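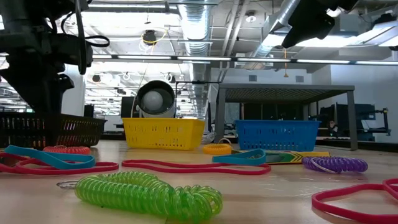
Subject: Re: [Motdale swap list] Bits and bobs for the February table
From: Gisela Montecinos

Hello all,

Santino Bravo wrote:
> Can someone remind me how we're dividing up the small stuff? Last time
> the key coils were in with the elastic and I spent half the morning
> picking them apart. Also do we want to keep the black basket, or is
> it going back to Tidudthorpe?

Keep it, please! I've got used to having three. I've been doing the coils and the elastic this week and my plan is yellow basket for the spiral keychains, blue for the elastic loops, and black for anything I can't make my mind up about (it fills up faster than you'd think).

Santino, I know you wanted the coils sorted by colour, but I really can't see the point when people just rummage. The lime green ones always go first anyway, and the purple ones hang about for months. I would take any without a ring out though, I had 13 of those in the last bag from Flunolia and they're no good to anyone hanging up their shed key.

The red elastic is a pain, it gets itself round everything. If you're helping, lay the loops out flat on the table before they go in the basket, and don't tie them in bundles like we did before, half of them never came undone again. There are still 200 in the cupboard so please don't accept any more!

Has anybody got the spare labels? I thought they were with the string.

Gisela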